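Chapter 4
Showing the Work: Visits, Demonstrations, and Open Days

In this chapter you will learn how to plan a visit around one task, how to talk to guests while a machine or a hand tool is in use, and what to write down once everyone has gone home. Key terms: host, station, guest trial, dry run, visit log.

Sooner or later, anyone who works with robots is asked to show them to somebody. It may be a class of twelve-year-olds, or a group of managers wondering whether to spend money, or simply the neighbors, who have seen the lights on late and would like to know what goes on in there. Whoever they are, they have given up part of their day to come, and it is a pleasure (most of the time!) to have them.

Let me begin with a visit I remember fondly. When the Edska project held its first open day in Bellberg, one February, we had prepared far too much. There were slides, there was a long talk on the history of automation, and there was a printed handout that ran to 56 pages with the appendix. Our guests listened kindly. Then one of them asked whether she might hold the gripper herself, and from that moment on the slides were forgotten. She squeezed, the fingers closed, she laughed, and a line began to form behind her. We stayed two hours past closing time, and I still have the notes I scribbled on the back of that handout.

The lesson we took home was a plain one, and most of this chapter grows out of it. People understand a gripper far better once they have tried to pick something up with it. They discover that a thin sheet of paper is hard and a mug is easier than it looks, and they start to ask good questions — how hard does it squeeze, how does it know when to stop, what happens if I drop it? A host who can wait a moment before answering will usually hear the guests work out a fair part of the answer between them.

Section 4.1 deals with the invitation and the size of the group. We suggest no more than 20 guests to a room and 2 hosts to a station, one to help and one to talk. Section 4.2 is about choosing objects, and it draws on the lists kept at the Nedholm workshop, where more than 1,000 guest trials have been logged over the years. Section 4.3 covers safety, which you should read even if you are in a hurry, and Section 4.4 explains the visit log and how to fill it in while your memory is fresh.

Before you go on, take a sheet of paper and write down the last demonstration you attended, of anything at all, cooking or carpentry or a new washing machine. What do you still remember of it? Keep the sheet by you, as we will come back to it in the exercises. 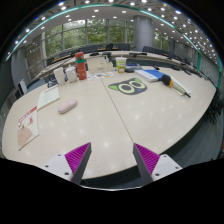 Rodrigues: I would put the safety section first, before the invitation is even sent. At our own open days the guests were always ready to try things long before the hosts had agreed on who was watching what, and a short talk the evening before settled it.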